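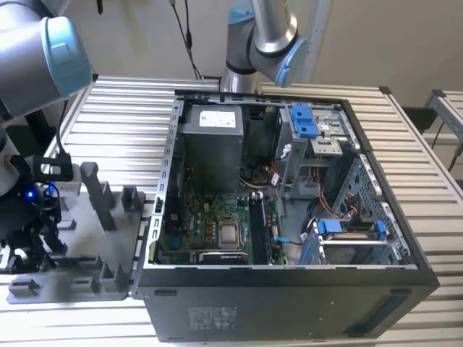
Side panel off, tower on its side, both arms parked over the slatted table.

Workshop tips from the Cillgate robotics club

Our project for the Lestora student challenge is teaching two arms to service an old desktop PC. It has made us very good at servicing old desktop PCs by hand. What follows was learned the slow way.

Lay the tower flat, open side up. Robots hate reaching into an upright case, and so do wrists.

Pull the power cord before anything else, then hold the power button for a few seconds. Telling a teammate "I think it's unplugged" doesn't count.

Pick a machine with colored latches. The blue ones on our drive bays mark the parts meant to be moved by people without screwdrivers. The camera software likes them too, and it likes very little.

Orange and red SATA cables are easy to see and even easier to snag. Tuck them back before you run a program. We use painter's tape and fold one end over so it peels off cleanly.

Memory first, processor last. A RAM module has a notch, and it goes in one way. Our record is 13 clean insertions in a row, followed by one we don't discuss at meetings.

Print your fixture tray before you write your code. Ours is gray, with upright posts and slots, and it stays right beside the case. We spent most of August teaching the arm to find parts on a bare table. Printing the tray took an afternoon.

Don't skip the boring speed setting. The Kartha control panel we built goes up to 100, and every new member wants to see 100. Start at 2. You can eat a sandwich while it moves, though please do that in the hallway.

Screws go in a muffin tin, one cup per step, working left to right. Magnetic bowls are nicer until somebody bumps one and you have soup.

Dust the case outdoors with short bursts of canned air, and hold the fan blades still with a finger while you do it.

Label both ends of every cable you unplug. Masking tape works fine. So does nail polish, if you can remember which dot was which, and our club has a poor track record there.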